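Shopping for kitchen robots at the Brundale open day

Posted 16 Apr 2019

So I finally got to see the place! If you've been reading along, you know we've been trying to work out whether a robot belongs in the budget for the Lumbantobing house kitchen, the shared one that cooks and cleans up for everybody on the ground floor. I've had brochures on my desk since December and I was getting nowhere with them. When Brundale put up a notice for an open day at their test kitchen, I signed us up that same evening, and Wulan Wattimena came along to drive and to stop me from buying anything.

The parking is terrible, by the way. Go in by the back gate.

You get coffee and a name tag and then you're more or less let loose. I had expected a big hall with ropes and a loudspeaker, but it's a regular kitchen with white cabinets and a dishwasher and a sink, and people stand close enough to ask questions while things are going on. I headed straight for the dishwasher end, dishes being the whole reason we're looking (we have plenty of people who like to cook and not one who likes to unload). 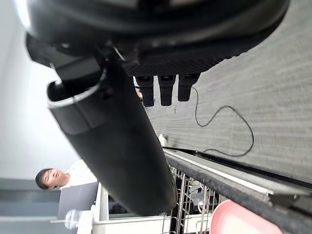
Up close by the dishwasher rack, pink plate at the bottom right.

My first question was about money, of course. The arms are what everyone quotes you, and the arms are only part of it. Hands are priced separately. So are the mounts, the cables, the controller, the training days for staff and the service plan, and the service plan is where I nearly dropped my coffee. It runs for 2 years at the first price and then gets "reviewed." I asked what reviewed meant and got a very nice smile.

Montri Chaiyaporn, who was looking after our group, was good about this once I pushed a little. He went through a sample quote with me line by line and there were 11 lines on it. I had budgeted for five! I'd left out shipping both ways for repairs, spare fingers (yes, you buy spare fingers), and the insurance, and I hadn't thought at all about what happens to the floor plan. You can't squeeze one of these in between the trash can and the fridge – somebody still has to get past with a tray of cups.

Wulan wanted to know about cables, because she is the one who trips over things. Good question, as it happens. Moving outlets in an old building is not cheap and it goes on our side of the bill, so if you're planning a kitchen from scratch, get your electrician in the room early. Ours would charge for that, too, but it's a lot less than tearing out a wall later.

Then we moved around to look at the hands. I'd been leaning toward a simple two-finger gripper to save money, and I came home much less sure. Our stuff is such a jumble: big pitchers, skinny glasses, lids, whatever people bring from home and leave behind. A hand with proper fingers costs more and I can see what you're paying for.
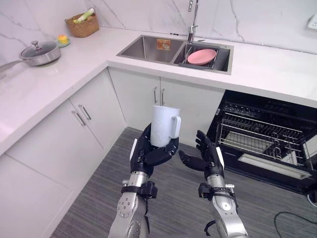

Nkrumah Amoah thought we should rent first and put the purchase off a full budget year, and he had figures to back it up. A rental comes with the service plan folded in, he told us, and if the hands wear out faster than promised it's the supplier's headache. He also said to ask for the price of one arm and the price of two on separate sheets, as the second arm gets a discount that vanishes if you add it later.

I wrote all that down on the back of my parking slip, so I hope I can read it.

We had sandwiches (egg, fine) and I got talking to Ratih Sopacua in the line. Her place went with Indura last year and she's happy with the machine and cross about the delivery, which slipped and slipped while the old equipment had already been sold. Don't sell the old stuff first! I've put that at the top of my list in capital letters.

Where does that leave us? I'm going to redo the budget sheet with all 11 lines, ask Brundale and Indura both for a rental price, and measure the kitchen again with the dishwasher door down, because I measured it with the door up like a fool. Wulan says the open day at Bunthorpe is smaller but they let you bring your own dishes, so I'm packing the ugly brown casserole and the tall pitcher with the wobbly lid.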